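Filed under: Kitchen & Tableware / List archive / May

Subject: Re: [gendale-kitchens] Trays, bowls and brown paper on tables
From: Tarek Hattar
To: the Gendale kitchens list

Hala, and anyone else who is thinking about this,

Sorry for the wait. I've put my answers under your questions and left the rest of your message out.

Hala Kassab wrote:

> We are changing over from china to plastic for the lunches at
> Jusevport and I have to put an order in before the end of the
> month. We serve 140 on a full day. The Varnthorpe trays look
> all right in the catalogue but I have some questions for people
> who use them.
>
> 1. Does the round bowl sit flat on the small tray, or does it
> rock on the rim?

It sits flat if you keep it on the flat part. The rim is raised all the way round and the corners are rounded, so you lose a bit of the tray at each corner. We put the bowl down with a gap left at the front. If you want a cup on the tray as well you need to push the bowl well over to one side, and even then I would go up a size. We bought 27 of the small ones to start with and kept them for soup and puddings.

> 2. Where do people put the cutlery? Ours slides off as soon as
> somebody picks the tray up.

Two ways. Either it goes in the bowl with the handles over to one side, or it lies along the front of the tray against the rim. In the bowl is better for carrying a tray across a room. Along the front is better once people are sitting down, because they can get hold of it without reaching over. We tried a mixture for a while, spoon in the bowl and the other piece on the tray, and it was slower at the hatch because each server did it differently. Pick one and write it on the card.

If the bowl is going to be filled at the hatch then the cutlery has to go on the tray in any case. We only put it in the bowl when trays are laid beforehand and the food comes round afterwards.

> 3. Is it worth getting the mixed colours? The plain white works
> out cheaper.

I would get the colours for the cutlery and leave the bowls plain. Yellow shows up very well on the pale green tray and you can find it at a glance when you are clearing. The green spoons are close to the colour of the tray and they get missed. We have thrown away more green spoons with the napkins than I would like. If you can order by colour, ask for yellow in everything and forget the green. I don't know if they will split a pack.

The supplier does forks in boxes of 1000 and 2000. The bigger box saves very little and it is too heavy to go on our top shelf. These are the light ones. The sturdier washable ones come in small packs and I would get those for daily use and keep the light ones for outdoor events.

> 4. You mentioned covering the tables with brown paper and
> marking it up with tape. How do you do this, and does it stay
> down?

Brown kraft paper off the roll, pulled tight and fixed underneath. Then strips of blue tape the length of the table and more strips across, so you end up with rows of boxes. Each box is a place, or half a place if you have used bigger trays. For laying up it is very quick. You go down the row and every tray goes where the last one went, and if one has been pushed out of line you can see it from the other end of the room.

Things to know about the tape:

Press the ends down hard. The ends are what lift. If you leave a tab hanging it will fold over on itself, and if you leave a long tail past the edge of the paper it will curl and catch on sleeves. Cut it with scissors. We used to tear it and the torn ends were always the first to come up, mostly where two strips cross.

Lay the long strips first and the cross strips second. The other way round you get ridges running against the direction you slide the trays.

Don't use parcel tape. It takes the face off the paper when you move a line. The blue stuff comes off if you pull it back slowly and low.

The Geagea rolls are the ones we buy. Get the wider width. The narrow one is fiddly to keep straight over a long table and you end up with lines that wander. Check the lines from one end of the table before you press them down, as what looks straight when you are leaning over it often isn't.

Paper is fine for dry things and short meals. For soup we put a wipeable cloth on top and lose the lines, so on soup days we lay by eye.

> 5. Any pictures? The catalogue only shows the tray on its own.

Four at the bottom of this message.

One last point on the bowls. They come in a white and an off-white and under our lights I can't tell one from the other. If you are topping up an existing set take one of your own along to compare, or you will be sorting them by hand at every wash. Stack them in tens with a sheet of kitchen paper between each ten, as they grip each other when they are put away damp.

If you want to borrow a few trays and try them before you order, let me know. I can leave them at the Gendale store any afternoon after three.

Tarek
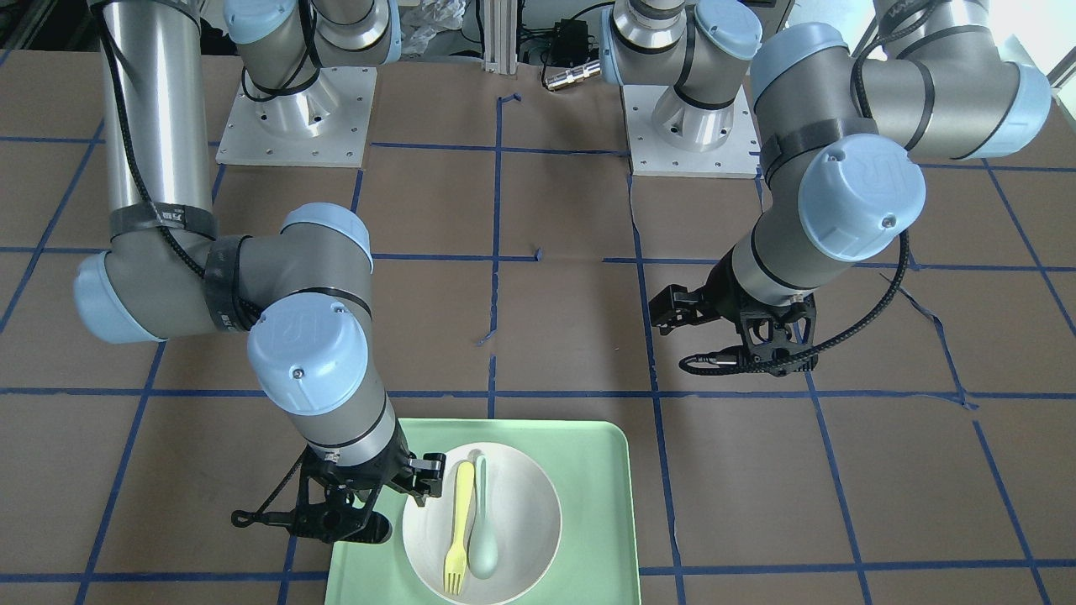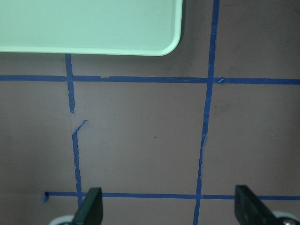
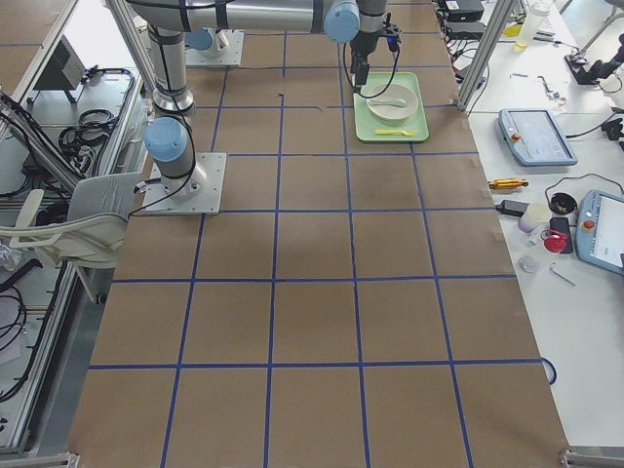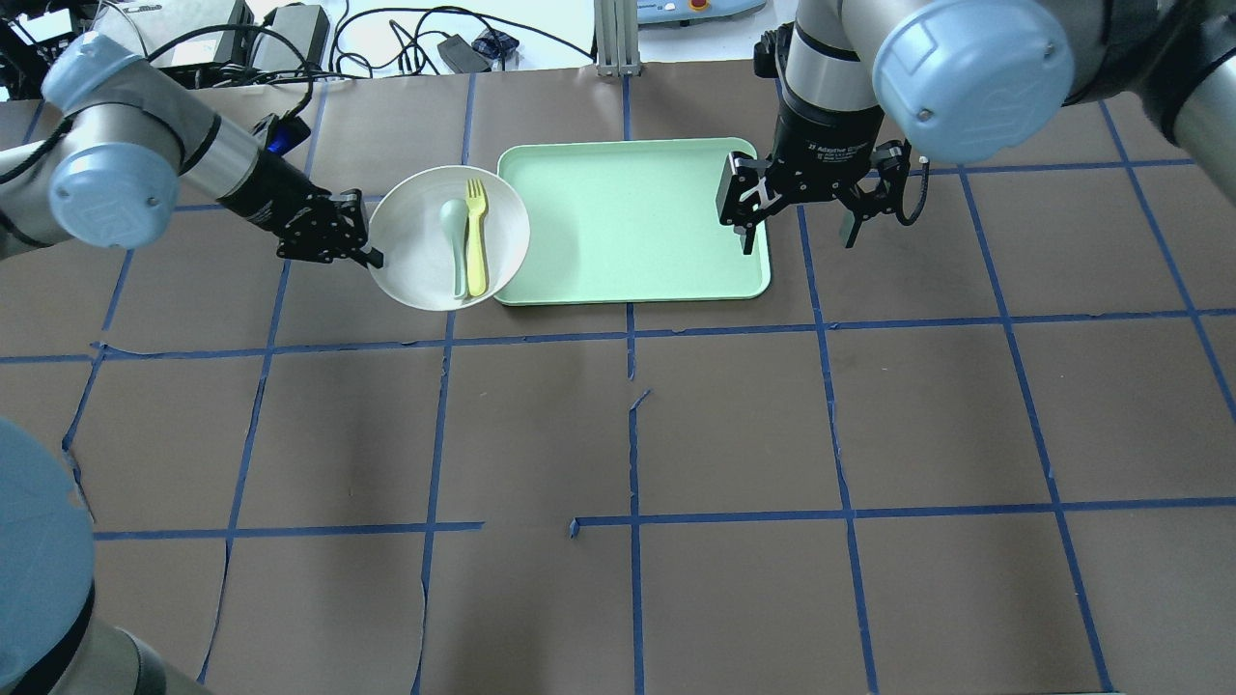

Small green tray on the papered and taped table. Bowl and cutlery in the first, third and fourth; the second has only the corner of the tray, with the tape lines.

Comments (4)

Hala Kassab
Thank you, very useful. The second picture has settled me on scissors. I'll ask them about ordering all yellow. Could I borrow six trays?

Tarek Hattar
Six is fine. They will be in a crate with your name on.

marrowfat
We do the same with paper but only tape the long lines and mark the places with a pencil tick. Uses half the tape. You do have to bend down to see the ticks though, so I may try the boxes. In the fourth picture the bowl is off the tray and next to it. That's how we do puddings, tray goes back to the hatch and the bowl stays with the person.

Jusevport back kitchen
Has anyone put these trays through a hot machine wash more than a few months? Ours were a different make and the rims went wavy. If the Varnthorpe ones stay flat I'd like to know before Hala's order goes in, as we could add ours to it and share the delivery.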